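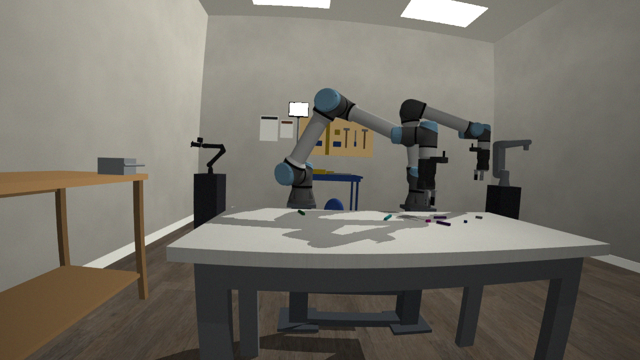
Chapter 4
When a Peace Force Arrives

After reading this chapter, you should be able to explain the difference between a ceasefire and a peace agreement, describe what soldiers of a peace force may and may not do, and discuss why the consent of the fighting parties matters so much.

In November, when the rains had closed most of the mountain roads, the army of Tyagi and the rebels of the northern valleys agreed to stop shooting. The paper they signed was only two pages long. It said that each side would keep the positions it held on that morning, that prisoners would be exchanged in the town of Davow, and that a foreign force would come to watch the line between them. It said nothing about who would govern the valleys, who would collect the taxes there, or what would happen with the families who had fled.

Tyagi is a country made up for this book, and we will return to it in every chapter of Part Two. Its troubles are put together from many real ones.

A ceasefire is a promise to stop fighting. A peace agreement is a promise about how to live afterwards. Students often mix the two, and so do newspapers. In Tyagi the first existed and the second did not, and this explains much of what went wrong in the following months. The commanders on both sides understood the ceasefire as a pause. They repaired their trucks, they called up younger men, and they moved their guns a little at night - never far enough that the observers could call it a clear violation.

The observers themselves had a difficult position. Their mandate, that is, the written permission which tells a force what it may do, allowed them to use weapons only to defend their own lives. When armed men stopped a food convoy at the Hunerance bridge, the soldiers of the peace force stood beside the trucks for nearly three hours and could only talk. The convoy turned back. The people of Hunerance had believed that blue helmets meant protection, and they were angry, first at the armed men and then at the soldiers.

Vandana Agarwal, who taught this course before the present authors, used to ask her students to read the mandate first and the news reports second. We recommend the same order. A reader who knows what the soldiers were permitted to do will judge their conduct at the bridge more fairly, and may direct the harder questions to the governments which wrote the mandate.

Consent is the other matter we must look at closely. The force entered Tyagi because both sides had invited it. After the killing of two rebel officers near Tretomach, one side took its invitation back, and the observers lost their access to the northern half of the line. They were still in the country, but they could report only what they saw from the south.

4.1 The Idea of Consent

Consent can be given by a government, by an armed group, or by both. In the older missions, which stood between the armies of two states, the question was rather simple. Each state had a capital and a foreign minister, and a signature from there was normally obeyed by the troops. Inside a civil war the same question becomes harder, as we will see first in the case of the Tretomach road.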